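Thread: Open day at Drorkidell, simulation station – notes and questions

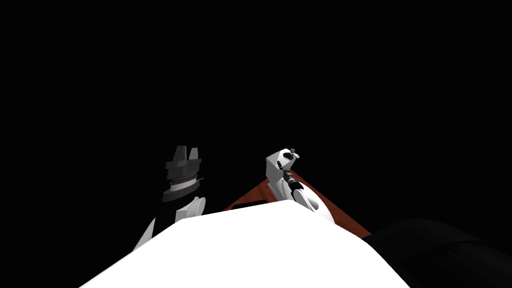 Simulator view from the head camera, both arms up, table behind.

ridgeline_m
Posted 7:40 am

Went to the October open day at the Drorkidell lab. Writing up the simulation station because the program sheet only gave it one line and I know several of you work on teleoperation.

Setup: one operator, two hand controllers, one headset, plus a wall monitor that repeats the headset view for visitors. The simulated robot has two arms with different end effectors. The left one carries a black parallel-jaw gripper, the right one a white housing with smaller fingertips. The task was a pick from the table with the right hand, a handover to the left, and a place. Milovan Bošković ran the station and did most of the talking. The physical robot was in the next bay and was not powered during the session I attended.

Numbers they gave out: 600 recorded episodes of this task so far, target 2,000. Control loop latency from controller to rendered motion is 40 ms. I had no way to check any of these.

Visitors could try it for a few minutes each. I got one handover out of four attempts. The failures were all mine and all the same: I closed the left gripper before the part was between the fingers.

gantry_owl
Posted 8:15 am

Thanks for posting. First reaction is that the viewpoint is bad. The body shell takes up the whole lower middle of the view. Anything close in front of the robot is hidden and only a strip of the table shows. Why would you train an operator, or a policy, on that?

ridgeline_m
Posted 8:32 am

Somebody in the group asked this. Bošković's answer was that the camera in the model sits where the camera sits on the hardware, and they do not want a viewpoint in simulation that they cannot reproduce in the next bay. For the place step the operator can tilt the head down. For the handover the arms are held up over the shell, so the occlusion matters less.

gantry_owl
Posted 8:41 am

That explains the choice but it does not make it a good one. If the hardware camera is badly placed, move the hardware camera. A bracket is cheap. Collecting 2,000 episodes and then moving it is expensive.

drita.b
Posted 9:05 am

I was in the later group. They do have wrist cameras in the model. Those feeds were not on the wall monitor. Leonie Haslinger, who looks after the recording side, showed them on a laptop when asked. The dataset stores the head view and both wrist views with joint states. So the head view is one of three streams and I would not judge the whole collection by it.

ridgeline_m
Posted 9:11 am

Did not know that, thank you. It was not mentioned in my session.

torque_ledger
Posted 10:20 am

Question about the background. Is it plain black in the headset too, or only on the monitor? We had operators complain about depth judgment in an empty environment. They overshoot on the reach because there is nothing behind the gripper to compare against.

ridgeline_m
Posted 10:34 am

Black in both. My depth judgment was poor for the first minute or so and then acceptable. The table edge helps a little when you line the right wrist up with it. I would have liked a floor grid.

drita.b
Posted 10:50 am

Haslinger said they randomize backgrounds afterwards, when the episodes are re-rendered for training. The operator works in the plain version because it keeps the frame rate stable. I asked whether the operator's motion is affected by having no background, which re-rendering obviously cannot repair. She said they had not measured it.

torque_ledger
Posted 10:58 am

It should be measured. Ten operators, same task, with and without a grid, compare path length and closing time. That is an afternoon.

mebrat_g
Posted 11:47 am

Mebrat Gebreyes here. I work on the gripper models at Drorkidell, so take this as coming from the inside. A few corrections and additions.

The 40 ms is controller to simulator state. Display adds to that. The sheet on the table was worded loosely and I have asked for it to be changed.

The two end effectors differ on purpose. The left follows a Dandmont unit, the right is our own. The right is meant for small parts and the left for holding and carrying. Contact on the right fingertips is the weak point of the simulation. If the part is very small, it can stay attached at an angle where the real one would slip. We know about it. Episodes are filtered for it before they count toward the 600.

On camera position, I do not disagree with gantry_owl. A higher mount was tried and it lost the near workspace in a different way, with the wrists covering the part during placing. The current position is a compromise and may change.

gantry_owl
Posted 12:10 pm

Fair. What is the filter criterion for the slipping? Force threshold or something geometric?

mebrat_g
Posted 12:26 pm

Geometric. Angle between the contact normal and the closing direction, checked at every step from first contact to release. A force threshold gave too many false rejections because the simulated forces are noisy at small part sizes.

servo_annex
Posted 1:30 pm

I will be the one who says it. I drove two hours and watched people miss handovers in a simulator while the real machine sat switched off next door. For an open day that is thin. The Grgić conveyor cell in the main hall at least had moving metal.

ridgeline_m
Posted 1:44 pm

I got more out of this than out of the conveyor cell, which ran the same cycle all morning. Preference, I suppose. Did you ask about the hardware slot? There was a sign-up list at the front desk for the 4 pm session, limited to 7 people.

servo_annex
Posted 1:52 pm

There was no sign pointing to any list. I came in by the loading side.

drita.b
Posted 2:05 pm

I was on that list. The hardware run used the same controllers and the same task. Two handovers completed, one part dropped, then a stop for a joint warning on the right arm and a restart. The real arms move noticeably slower than the simulated ones because of the speed cap they apply with visitors present. Zdenka Obradović had the stop button in her hand the entire time.

torque_ledger
Posted 2:31 pm

Did they say what software the recorder runs on? We are on Fisto and looking at alternatives.

drita.b
Posted 2:38 pm

In-house. Haslinger said the file layout will be published with the first data release. No date given.

mebrat_g
Posted 3:02 pm

Correct, no date yet. I have passed on the grid suggestion and the complaint about signs. If anyone has measured overshoot in an empty environment and can share the method, please post it in the teleoperation section so it does not get buried in this thread.

torque_ledger
Posted 3:15 pm

Ours is a spreadsheet and a page of notes. I will clean it up and put it there.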